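Sunday, December 2, 2018
by the Toltby sorting crew

I have been looking forward to writing this one all week! Old phones are my favourite thing we deal with, and the Wokance drive brought in a lovely pile of them. Everybody has one in a drawer somewhere. Mine was under the takeaway menus.
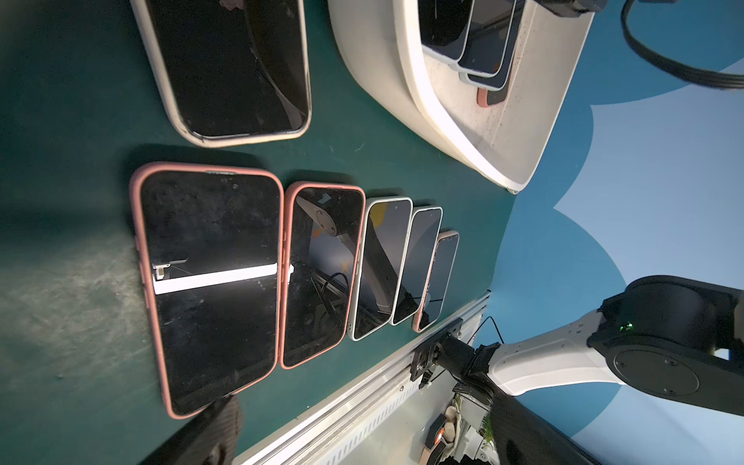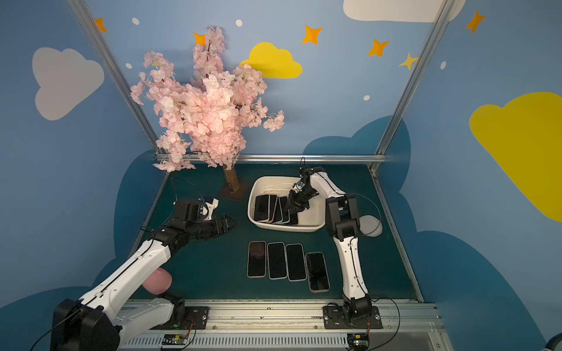 Toltby Reuse Club — Phones & Small Electronics

I love a row of phones laid out face up on a mat. You start to notice the colours straight away, the dusty pink cases especially, and that pinkish-copper edge that was so popular for a while. Then there's the big one in the beige-white case, gone a bit grubby along the edges the way pale cases always do. I had one nearly that colour and carried it everywhere for years, so I'm very fond of it.

The white tub is the best thing we own, by the way. We used to keep phones in a cardboard box and they slid into a heap every time it got moved. In a tub with sloping sides you can lean them together like records in a crate and flick through. It could do with a good scrub (I know, I know), but I wouldn't swap it. And the cherry blossom tree stays where it is — I'm a big believer in having something pretty on a work table, even in December when there are real flowers out in the garden.

If you're clearing out a drawer at home, my routine goes like this. Put down something soft, an old towel is fine. Get every phone out at once. Charge whatever will take a charge, copy off your photos, sign out of your accounts and then do the factory reset. Pop the SIM out too! I've forgotten mine twice. Cases come off last, and the dust you find under them is quite something. A dry cloth does most of it, and a wooden toothpick is great for the corners.

Any phone with a swollen back goes straight to the battery people, please, and doesn't come to us.

Our September drive at Nunora filled the shelf with 200 phones, and I'd be thrilled to beat that over summer. You can bring up to 10 at a time, chargers welcome, cracked screens welcome. The drop-off counter is next to Abou Zeid, open until 6, and their coffee is very good if you have to wait a few minutes for parking.

Next time I want to get stuck into the cables. We have so many cables.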